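Kitchen Tips for People Who Record Robot Demonstrations

Collected at the Ginddale bench, last tidied up June 7, 2023

Most of these were learned by ruining an afternoon. Breakfast tasks get their own page since they cause most of the ruined afternoons.
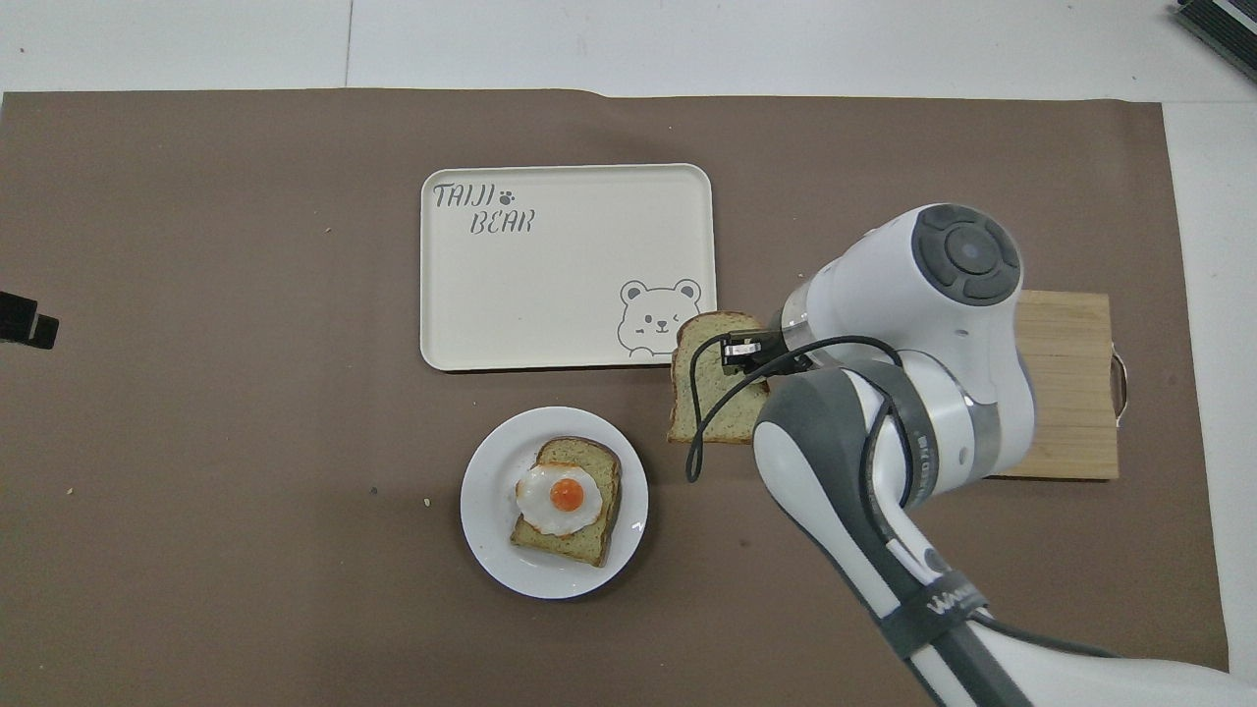
Start with the bread. Fresh sandwich bread folds around the fingers like a sock and you will spend the session teaching the arm to squeeze sponge. Toast it. A firm slice takes a grip on the crust, stays in one piece and can be used again. Seeded or speckled loaves are fine, but pick one loaf and write down which, or in three weeks you'll be wondering why half the episodes look like a different planet.

Grip the crust, never the middle. Wouter Claeys insists the middle works if you're gentle. Wouter also sweeps up more than the rest of us.

Cover the table. A matte mat kills the glare from the ceiling lights, and glare has cost us more episodes than bad driving ever did. Brown hides crumbs from you, unfortunately, but not from the camera. Wipe between takes or leave the crumbs in on purpose. Just don't wipe on Mondays only.

Move the plate. Everyone who is new puts it back in exactly the same spot, very neatly, 40 times, and the policy learns that toast lives at one address. Shift it a hand's width, turn it, swap it with the tray. Lotte Aerts rolls a die for this, which looks silly and gave us the best set we have.

Eggs: don't push down on the yolk. If the top slice is going on, lower it, open the fingers and leave. Pressing is a human habit and a messy one to pass on.

Check the cable before each take. It should have enough slack for the wrist to turn and not so much that it drags through lunch. A strap lower down the arm is cheap and does more good than a stern talk.

Keep the fumbles, within reason. A slice that slips and gets picked up again is worth having. A slice that slips while the operator answers the phone goes in the bin, as does the slice. Of our 465 takes in February we threw out 17, nearly all of them phone.

Label as you go. "Toast 2 final new" means nothing to Khrystyna Dovhaniuk, who has to sort the folders, and she will come and find you.

Stop when you're bored. Bored driving is jerky driving and the arm copies it faithfully. Half an hour, then swap operators.

Wash the fingertips with dish soap and dry them properly. Butter is the enemy. Jam is on the Zistmont page.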